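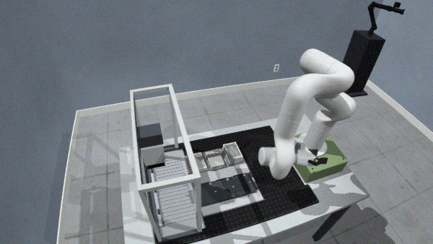

Layout render, white arm on the green block

Hi all,

On 27 June 2025 the Endbridge shop list wrote:
> Did anyone price the bench before asking for the arm? We have 33 thousand
> set aside and I'd hate to go back for more.

Thank you for asking this, and sorry for the long reply! We did it the wrong way around in May – got a lovely quote for the arm from Nalitz, signed off on it, and then found we still needed a table, the mat, the open white frame and all the baskets and trays. That came to 26 percent on top, and I had to write a rather humble note upstairs.

So please lay out the whole bench first, even if it's only a render like ours. Workberg will hold a price for 20 days, which was plenty for us. I'd also ask about the gripper separately – ours had a wait of 6 weeks and the arm didn't.

Happy to send my spreadsheet to anyone who wants it, though the freight tab is still a mess.

Warmly,
the Arumugam lab bench team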